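# Stisolell bench vacuum kit (pump, plate and bell jar)

I've been selling the Stisolell for a few years now and it's still the one thing in the shop I'd fight somebody for. If you teach physics, or you've got a kid who keeps asking why, or you just like watching a marshmallow swell up to the size of a fist (guilty), this is the kit I'd point you to.

You get the pump, the base plate, a bell jar, the hose with its two fittings, a dial gauge, a tin of vacuum grease and a spare gasket. Everything goes back in the one case. It used to come in a cardboard box with a foam insert that crumbled after a term, and I complained about that so often they changed it. You're welcome!

## What it's like to use

Set the plate on something flat. Wipe the gasket, wipe the rim of the jar, and put on a smear of grease that's thinner than you think it should be. Push the hose on until it clicks. Then open the valve, switch on the pump and lean gently on the top of the jar for the first couple of seconds until it grabs. After that you won't lift it off with both arms, and letting a class try is half the fun.

The bell rings quieter and quieter, which is the demo I always start with. An ordinary wind-up alarm clock on a square of foam works a treat. You can still hear a faint tick through the foam if the room's dead silent, so I tell people to use two layers. Warm water boils without a kettle anywhere near it, and that gets a proper gasp out of adults as well. A half-blown balloon fills the whole jar. Shaving cream is brilliant and a pain to clean up, so do it last.
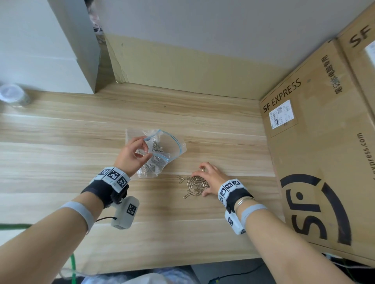 The pump is oil-free, and I'm very glad of that. The old Drollmont I learned on used to spit a fine mist over whatever was behind it, and one January I spent most of a long weekend wiping down a bookshelf. The Stisolell just needs its little inlet filter rinsed under the tap now and then. Let it dry overnight before you put it back in. I've rushed that step and had the motor grumble at me for a week.

It's not silent. I'd call it a hair dryer on the low setting, heard from the next room. You can talk over it, but you'll want to switch it off for the bell demo, which is fine because the valve holds. Mine will sit for 30 minutes with the needle hardly moving, as long as the gasket's clean.

## The drop tube

The question I get most is whether you can drop things in it. You can let go of something small inside the jar with the magnet release (sold separately, part 213), but there's so little height that it's over before anyone's looked up. For falling objects you really want the Umness tube, part 257, a long clear cylinder with a cap at each end. It takes the same hose and the same gauge, so if you've already bought the kit you're most of the way there. Flip it over, watch the paper disc and the washer come down together, let the air back in, flip it again. I've done it hundreds of times and I still grin.

## Things I'd want to know before buying

- The jar is heavy. Two hands, always, and put a towel down if the bench is hard.
- Safety glasses for everyone in the front row. I throw five pairs in with each kit.
- Don't use the jar if it's got a chip or a scratch, even a little one. Send me a photo and I'll sort out a replacement.
- The grease tin lasts for ages. If you're running out in a year you're using too much.
- Nothing alive goes under the jar. I do get asked.
- The hose will fit an Evangelista plate if you have one already, but the gauge won't.

Jerome Ambrosio does the repairs here and he's patched up pumps I'd have put in the skip, so please get in touch before you give up on yours. Most of the time it's the filter or a bit of grit on the gasket, and he'll talk you through it over the phone.

Warranty is 5 years on the pump and plate. Glass isn't covered once it's left the case, sorry. Schools can pay on invoice, and pick-up from the shop is fine if you ring first so I can have it out the back ready for you.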